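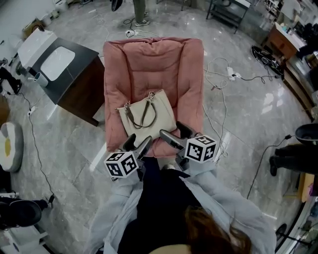 Cream handbag with dark handles, on the pink armchair.

Reviews > Bags and Accessories > Handbags > Brollia Day Bag

Brollia Day Bag review
By Solomiia Tkachenko

I bought the Brollia in April to replace a Panasiuk tote that had finally split along the bottom seam. The Panasiuk lasted me 5 years of commuting, so the new bag had a lot to live up to. I paid full price for the Brollia, and I have used it most working days for two months.

Size and weight
Empty, it weighs 442 grams on my kitchen scale. The Panasiuk was lighter, but it also collapsed into a heap whenever I put it down. The Brollia mostly keeps its shape. My 13-inch laptop fits with the zipper closed. A 14-inch one goes in at an angle and the zipper stops short, so if you carry a bigger computer, skip this one.

On a normal day I carry a wallet, keys, a paperback, an umbrella, a lunch box and a phone charger. All of that fits. Adding a water bottle makes it tight, and the bottle has to lie on its side.

Handles
The handles are the best part. They are long enough to go over a winter coat and they don't slide off my shoulder the way the Plivow ones do (I borrowed my sister's Plivow for a week while I was deciding). The ends are stitched twice. After two months I can see slight creasing where they bend, and no cracks.

The metal hardware makes a little noise when you walk. You stop hearing it after a few days, but I did notice it again in the library.
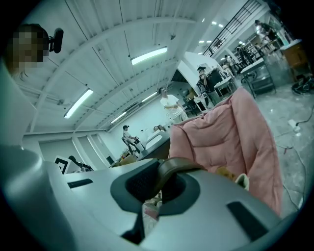

Inside there is one zippered pocket and two open ones. The open pockets are too shallow for my phone, which tips out if the bag falls over. I ended up keeping the phone in the zippered pocket and my keys loose at the bottom, and that means digging for them at the front door every night. A key clip would have fixed this. The Plivow has one and it costs less.

The lining is pale gray. It shows pen marks. I got one on it the first Friday and it hasn't come out with dish soap or with the wipes I use on my shoes.

Cleaning the outside
A damp cloth takes off most dirt. Dark jeans left a blue smudge on the back in the third week, and it took 45 minutes with a leather cleaner to get it down to something I can live with. If you wear a lot of new denim I would pick a darker color.

Buying and returns
I ordered from the Kirkthorpe store because they had the color in stock. Shipping took four days. The first bag had a zipper pull missing and they sent another one without any argument – I only had to email a picture. The return label was free.

Kirkthorpe also sells a matching pouch for 37 dollars. I looked at it in the store later and left it there. It is the same size as a sandwich bag and has no pockets at all.

Verdict
Good handles, good zipper once I had a complete one, poor inside pockets. I would buy it again in a darker color, on sale. Anyone who needs to find their keys fast should look at the Plivow first.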